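Killo 冰箱取放数据 说明
版本 v0.4,更新 2026-04-19

先看完「已知问题」再下数据。真的,先看那一节。

是什么

双臂 + 灵巧手,在厨房样板间里从冰箱抽屉取饮料瓶、放饮料瓶、双手交接。遥操作采的。采的时候换着用 2 套控制器:Jonon 和 Martens。目的就是比这两套,顺便比腕部相机和头部相机各自够不够用。手、臂、相机都不换,只换控制器和它带的那层手指映射。

一共 1268 段,两套混在一个包里,用 meta 里的 controller 字段分。没有拆成两个包,拆过一次,有人只下了一半跑来问为什么对不上,所以合回去了。

Skolla 是我们自己的采集和回放工具链,跟 Jonon / Martens 没关系。之前有人当成第三套控制器,不是。

目录

killo/
 README.txt
 meta/episodes.jsonl
 meta/tasks.jsonl
 meta/calib/
 data/ 每段一个子目录
 tools/ 回放脚本、对齐脚本、坏段清单

每段子目录里:
 head.mp4 头部相机
 wrist_l.mp4 wrist_r.mp4 左右腕部相机
 state.parquet 关节、手指、控制器指令
 notes.txt 操作员随手写的,有的是空的

视频统一 30 帧。state 的频率比视频高,没有降采样,自己按时间戳取最近的。不要按行号去对,行号对出来前面看着没事,越往后越歪。

腕部相机

先说腕部的,问得最多。

相机小,装得离手很近,所以手本身基本永远是虚的。对焦定死在远一点的地方,本来想照顾手指合拢的位置,后来发现手一张开就全糊。重新打印过支架,往后挪了一点,好一些,没好到哪去。曝光是自动的,这个后悔了。样板间的窗一亮,台面和地面直接过曝,指尖还剩个轮廓。轮廓能用,纹理别指望。
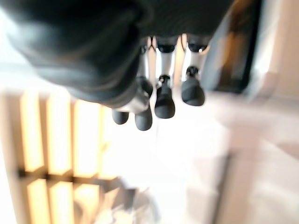
腕部相机,手在半空。四个指尖垫都虚,白色台面或地面一侧过曝,左下是带竖条的暖色板子。

这种帧在包里不少,没有剔。理由:真机跑的时候相机给的就是这个,训练集里删掉等于骗自己。想剔的话 tools/blur_score.py 会给每帧算一个模糊分,阈值自己定。注意模糊分对过曝很敏感,亮的画面会被判得比实际更糊,别直接拿默认值一刀切。

手指间距的标注是从关节角算的,没有用图像。腕部画面里指尖会互相挡,从图上估间距的那版试过,放弃。旧版里有个 gap_px 字段就是那个东西,v0.4 已经删了,如果你的代码还在读它会报错,删掉那行就行。

一点使用建议。腕部画面单独用,靠近阶段基本没什么信息,真正有用的是接触前后那一小段。头部画面刚好反过来,靠近的时候好用,接触的时候手会挡住瓶子。两路一起喂效果最稳,这个结论在两套控制器上都一样,后面不再重复。

控制器对比

Jonon
跟手快。操作员手一动,指尖马上就到。代价是抖,手腕悬空停住的时候能看出来小幅来回。手指映射是按指尖位置做的,拇指和食指对捏的时候很准,其余手指弯得不太自然,有时候提前卷进去,碰到瓶身的时机不对。指令里偶尔有尖峰,控制器自己会限幅,所以 cmd 和 state 会对不上,属于正常现像。
急停之后恢复麻烦,要重新走一遍归零,操作员普遍嫌烦。

Martens
慢半拍,但是稳。滤波很重,参数能调,我们没怎么调,用的出厂那组。手指映射按关节角走,整只手包握的样子好看,握粗的瓶子明显顺手。捏小东西差,瓶盖基本捏不住,别拿这部分去训拧盖子。
恢复快,松开脚踏再踩就续上。代价是续上的瞬间可能有一个小跳变,回放脚本里加了检测,字段叫 resume_jump。

哪套好。看任务。
单手从抽屉里拿瓶子:差别不大,熟手用哪套都行。
双手交接:Martens 省心。Jonon 两边一起抖的时候,瓶子在两只手中间会转,商标朝向会变。
摆放到指定朝向:Jonon。Martens 那个延迟会让人反复过冲,来回修。
长时间采:操作员更愿意用 Martens,主观的,没有做问卷。

不给总分。之前内部版给过一个加权总分,权重一改名次就翻,没意义。要排名的自己用 outcome 字段算,权重写清楚。

双手任务

任务编号 T3,描述「双手持瓶」。物体是普通饮料瓶,市售的,带液体。抽屉拉开,从里面取,或者在抽屉前面完成双手持握。机器人站位每天会有一点偏,没有严格固定,地上贴过标记但是人会踢到。外参请一律用当天的标定文件,不要偷懒用第一天的那份。

瓶子带液体这件事要留意:晃的时候重心在动,指尖力的读数会有低频起伏,不是传感器漂。想要干净的力数据,等手停住之后再取。

塑料瓶身会被捏变形。变形之后关节角到了,力没到,映射按关节角走的那套(Martens)会以为已经握住。成功与否不要只看关节角,要看 outcome,outcome 是人看视频标的。
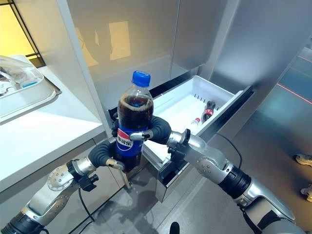
T3,头部视角。百事可乐瓶,右手在中上部,左手托下部;后面抽屉拉开,里面还有两个小瓶。

头部相机这路质量好得多,手指、标签、抽屉边缘都清楚。问题是反光。冰箱门面很亮,窗的倒影会进画面,深度估计在门板上经常给出离谱的值,像开了个洞。用深度的请把门板区域 mask 掉,tools/masks 里有一份按天给的粗 mask,边缘不精确,凑合用。透明瓶身的深度同理,不可信。

手会挡瓶子,这个没办法。做物体位姿的同学注意,T3 里位姿标注有 occluded 标记,标记为真的时候位姿是前后插值出来的,不是看见的。插值段不要拿来评测。

旁边偶尔有人。看护的人站在边上,脚或者腿会进画面。脸如果进来了已经打码,漏掉的请告诉我们,当天处理。

meta 字段

episode_id 字符串,不连续,中间的号是废段,别补
controller jonon / martens
task 见 tasks.jsonl
object 粗类别,不写品牌。要品牌的自己看视频
drawer open / closed / moving,指起始状态
outcome ok / drop / timeout / abort
op 操作员代号,单字母,不对应真名
calib 指向 meta/calib 下当天文件
resume_jump 布尔,只对 martens 有意义,jonon 一律为 false
light day / lamp / mixed,人工填的,填得比较随意
bad_wrist_l bad_wrist_r 腕部相机掉帧或者黑屏时为真

state.parquet 里,q_ 开头是实测,cmd_ 开头是控制器下发。单位弧度。手指的 cmd 已经过映射,是下到手上的值,不是操作员手套的原始值。原始值没有放,格式两家不一样,统一不了,而且 Martens 那边的原始流有一部分存丢了。

时间戳全部是采集主机时间,单位秒,浮点。腕部相机走的 USB,到主机有延迟,已经按标定减掉一个固定值。固定值意味着抖动没减,要求很严的请在看 tools/align_check.py 的输出,自己决定要不要丢。

怎么跑

装依赖,requirements.txt 在 tools 里。
回放一段:python tools/replay.py --ep 段号 --cams all
只看一路:--cams head 或者 --cams wrist_l
两套控制器并排看:python tools/compare.py --task T3
compare 会各挑一段时长接近的,不是最好的也不是最差的。想指定就加 --a 和 --b。
第一次跑会建索引,慢,等着,别 Ctrl-C。断在中间会留一个坏的 index.tmp,删掉重来。

Skolla 的界面版也能打开这个包,但要新一点的版本,老版本不认 resume_jump,会直接闪退。没修,升级吧。

划分

官方给了 train / val,在 meta/split.json。按采集日划,没有同一天跨两边。不要自己随机打乱按段划,同一天的光照和站位几乎一样,分数会虚高,我们自己先中过招。
跨控制器评测(一套上训,另一套上测)用 split_cross.json。这个分得比较粗,后面会改,引用结果时写明版本号。

已知问题

1. 左腕相机有一批段曝光锁死在很亮的档,指尖只剩剪影。清单在 tools/overexp_l.txt。数据留着。
2. 左右手的零位定义在 v0.3 以前是反的。v0.4 改过来了。混用新旧版本的结果作废,别问能不能救。
3. 有些段结尾多录了一截,操作员在说话,手没动。音频没有放进包里,画面没裁。按 cmd 静止裁掉即可。
4. Jonon 的段集中在前期,Martens 的段集中在后期,操作员后期更熟。所以直接比成功率对 Jonon 不公平。这条很重要。想补采一批打散顺序的,计划放在 8 月,不保证。
5. light 字段不准。见上。
6. 臂上的线缆有时候会晃进头部画面,背景分割会把它切成物体。没有标线缆。
7. 个别段里抽屉没有完全拉开,drawer 仍然写的 open。碰到抽屉边的失败多半在这些段里,标签是 drop 或 abort,没有单列碰撞。
8. notes.txt 编码不统一,有 GBK 的。读的时候 errors=ignore。

不适合拿来干什么

拧瓶盖。力控算法的定量评测。透明物体深度。任何需要无遮挡物体位姿真值的事情。
也不要拿来说 Jonon 或 Martens 的产品整体好坏,我们只测了各自一个固件版本、一组参数、一个冰箱。

改动

v0.4 修左右零位;删 gap_px;加 resume_jump;合回一个包
v0.3 加腕部相机;split 改成按天
v0.2 outcome 从自动判断改成人工标。自动那版看关节角判的,错得太多
v0.1 内部,只有头部相机,别找了

许可和引用

研究用途随便用,商用先写信。引用写 Killo 加版本号。转发请连这份说明一起带上,上次有人只转了 data 目录,零位的问题又被问了一圈。

问题提到仓库 issue,附段号和 controller。不附段号的先不看。

待办
腕部相机换手动曝光
外参精度那张表还没填
split_cross 重做
T3 的英文任务描述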